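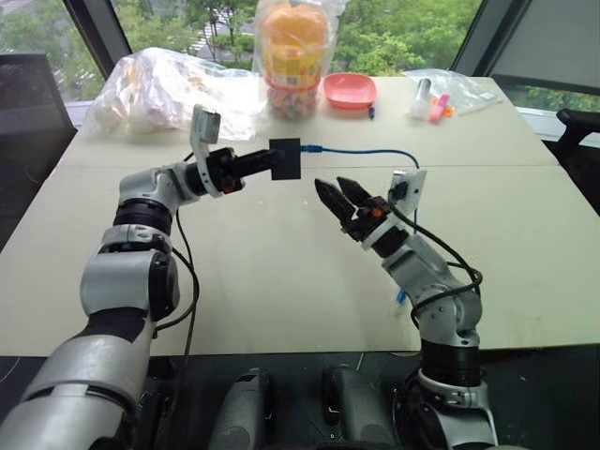
Evdokia Moschos sends a thumbs-up and means that she has read the message. Her nephew gets the same thumbs-up and thinks she is annoyed with him. They have talked about it more than once, she told the class, and each still believes the other is using it wrong.

Chapter 10
Small Pictures, Shared Meanings
Reading time: 22 min
Print this chapter | E-mail this chapter

The disagreement between Moschos and her nephew is a common one, and it is a good place to start a chapter on emoji. Both of them know what the picture shows. A thumb is pointing up. What they disagree about is what a person does by sending it, and that depends on who sends it, to whom, and what was said just before.

In Chapter 9 we looked at how written conversation makes up for the loss of voice and face. Writers stretch words ("sooo"), drop periods, add periods where they had been leaving them out, and break one sentence over several messages. Emoji belong to the same family of habits. They differ in one respect that matters for this chapter: a writer can invent a new spelling on the spot, but an emoji has to be on the keyboard before anyone can send it.

Who decides what is on the keyboard

Each standard emoji has a code and a short name. The code is the same on every phone that supports it. The drawing is left to the company that makes the phone or the app, so a message can leave one device with a mild grin and arrive on another with something closer to a grimace. Readers see only their own version and usually have no reason to suspect there is another.

New emoji are proposed in writing, reviewed, and added in batches. People who propose one are asked to show that it would be used widely and for a long time. A joke that is everywhere this month is a weak case under that rule. Even so, jokes find their way in by another door. Users take a symbol that was approved for plain reasons and attach a joke to it. The peach and the skull were not added for the meanings most students will think of first.

A workplace case

Workex, a company that sells scheduling software to small offices, let its staff react to internal messages with emoji. The managers assumed that reactions would cut down on short replies such as "OK" and "got it." They did cut down on them. They also produced a set of local meanings that new employees had to learn. In one office the eyes emoji meant "I am working on this." In another it meant "this is gossip, go on."

Michalis Stefanou, who trained new staff there, collected 235 messages with reactions and asked the people who had sent the reactions what they meant. He then showed the same messages to 22 employees from a different office and asked them to guess. The guesses were good for hearts and party poppers. They were poor for the eyes, the folded hands and the slightly smiling face. Several people read the slightly smiling face as a warning.

Stefanou's collection is small, and it comes from one company. It cannot tell us how people in general use these symbols. It does show that a group can settle on a meaning without ever discussing it, and that members may not notice they have done so until an outsider gets it wrong.

When a meme settles into a symbol

Memes often need a picture and a caption, and they take up room. Once a joke is well known, its users tend to shorten it. First the caption goes, then the picture, until a single emoji in a user name or at the end of a comment is enough. Readers who know the joke fill in the rest. Readers who do not see an animal or a piece of fruit and move on.

The shortened form can outlast the joke. People who pick it up late may use it for years without knowing where it came from, in the same way that most speakers do not know the origin of the idioms they use. Section 10.3 follows one group chat through such a change, starting in December, when the members still explained the symbol to each other.

Terms used in this chapter

Reaction: an emoji attached to someone else's message.
Rendering: the drawing a particular device shows for an emoji code.
Local meaning: a meaning shared inside a group and not outside it.

Before you read on

Look through the last 100 messages in a group chat you belong to. Pick one emoji that appears several times and write down what it is doing in each place. Ask another member to do the same without showing them your notes. Bring both lists to class and remove any names first.

Shares: 22 | Comments: 10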